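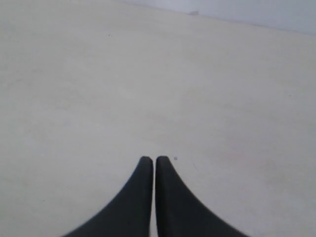 Figure 4. Pale cream-white surface.

4. Preparing and Caring for the Work Surface

This section applies to the light-colored tops supplied with the Podavska and Prandska tables. Read it through before placing anything on the surface for the first time. Assembly of the base is covered in Section 3.

4.1 Before you start

You will need:
Two soft, lint-free cloths
A bucket of lukewarm water
Mild dish soap, unscented and without bleach
A spirit level
The felt pads from the Tuncer accessory bag

CAUTION: Do not use scouring powder, steel wool, melamine sponges or solvent-based cleaners. Damage to the finish caused by these products is not covered by the warranty.

4.2 First cleaning

1. Peel back the protective film from one corner. Pull it low and slowly across the top. If the film tears, lift the remaining edge with a fingernail. Do not use a blade.
2. Add a small amount of dish soap to the water.
3. Dampen the first cloth and wring it out well.
4. Wipe the full surface in straight, overlapping passes, starting at the far edge and working toward yourself.
5. Rinse the cloth, wring it again and repeat the passes with clean water.
6. Dry with the second cloth. Standing water must not be left along the edges.
7. Leave the surface uncovered for 2 hours before use.

NOTE: Film residue shows up on pale tops as dull streaks, mostly near the corners. Repeat steps 3 to 6 if streaks are still there after drying. A second cleaning is normally enough.

4.3 Leveling

1. Place the spirit level in the center of the top, parallel to the long side.
2. Turn the adjustable feet until the bubble is centered.
3. Rotate the level a quarter turn and adjust again.
4. Go back to the first position and check that the reading has held.
5. Tighten the lock nuts by hand, then a quarter turn with the wrench.

Do not slide the table to its final position after leveling. Two people should lift it by the frame - never by the edge of the top - and the leveling procedure should then be repeated.

4.4 Checking the surface

Carry out this check once the top is clean, and again whenever the table has been moved.

1. Remove all objects from the area to be checked.
2. Turn off direct overhead light if possible and use daylight or a lamp from one side.
3. Look across the top at a low angle. Raised grains, dents and scratches will cast a small shadow.
4. Run a clean, dry hand over any spot that looks uneven. Crumbs and dried soap come away. Dents do not.
5. Mark defects with a small piece of low-tack tape and photograph them with the tape in place.

Report defects within 3 weeks of delivery. Give the order number and state which edge of the table faces the wall. Defects reported later are treated as wear.

4.5 Daily use

Wipe up spills as they occur. Coffee, tea, beet juice, turmeric and ballpoint ink are the most likely to leave a mark on a light finish.

Use a trivet under anything hotter than 85 °C. A folded dish towel is not a substitute.

Fit felt pads to the underside of lamps, trays and ceramic items. Press each pad down firmly and wait overnight before setting the item on the table. Replace pads when grit has become lodged in the felt.

Dark rubber or soft plastic feet may transfer color to a pale surface if left in one place for a long time. Place a sheet of plain paper or a Cunarside mat beneath them, or move the item from time to time.

4.6 Removing marks

Fresh food stains: damp cloth and dish soap. Let the soap sit for one minute, then wipe and rinse.

Dried food: lay a wet cloth over the spot for 4 minutes and wipe. Do not scrape.

Gray or black scuffs: white vinyl eraser, light pressure, short strokes in one direction. Wipe off the crumbs.

Ink: isopropyl alcohol on a cotton swab. Test it first on the underside. Work from the outside of the mark inward and rinse right away.

Water rings: dry thoroughly and leave uncovered until the next day before trying anything else. Most rings fade on their own.

CAUTION: Do not polish or wax the top. Wax traps dust and yellows with time, and it cannot be removed without affecting the finish.

Section revised 3/4/26. Checked by Birsen Güneş.
Replaces the November edition.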